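Put the clothes rack in the living room

By Veronika Bozsik

Most advice about small apartments treats the clothes rack as something to hide. It goes behind a door, or in the bedroom corner, or it folds up and lives under the bed until laundry day. I did it that way for six years and I think the advice is wrong. A rack works best next to the couch, in the room where people spend their evenings.

The usual objection is looks. My friend Seema Nautiyal rents in the Lanum building, two floors up from me, and she says a rack in the living room makes the place look like a store that is closing down. I understand that. A metal rack beside an upholstered couch is not pretty. But the same people who complain about the rack will leave a coat over the back of a dining chair from November until spring, and they don't see the coat anymore.

Clothes get dropped where people sit down. In my home that is the couch, and it is the couch in almost every home I visit. A closet 20 steps away does not change this. A rail within arm's reach does, at least some of the time, and it needs spare hangers already on it. If the hangers are in the bedroom, the coat goes on the cushions.

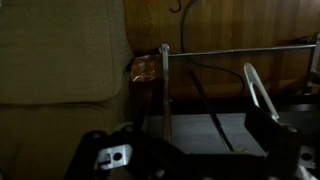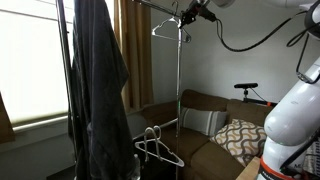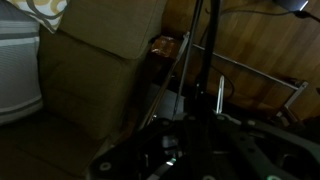 The couch corner and the metal rack. The long dark garment and the white hangers are in the second picture.

A second rail lower down is worth having. Long things need the full height, but most of what comes off in the evening is short -- a sweater, a scarf, a child's jacket. A low rail also suits anyone who can't reach up easily. My neighbor Irfan Kusuma has a bad shoulder and hangs nothing above his chest.

There are real drawbacks. Long coats bunch up at the bottom if the rack is too short for them, and a light rack will lean if all the weight is on one end. You also lose floor space. Mine takes up 65 centimeters of wall that could have held a bookcase, and I did want the bookcase.

Cost is not much of an argument either way. The landlord at Lanum got a quote of 4000 for built-in closets in one unit and dropped the idea. I don't blame him. Built-ins are nice, but they go where the walls allow, and in our building that means the hallway, where you stand for ten seconds with your arms full of groceries.

Seema still keeps her rack in the bedroom. Her coat was on the arm of her couch when I went up in February, and I moved it over so I could sit down.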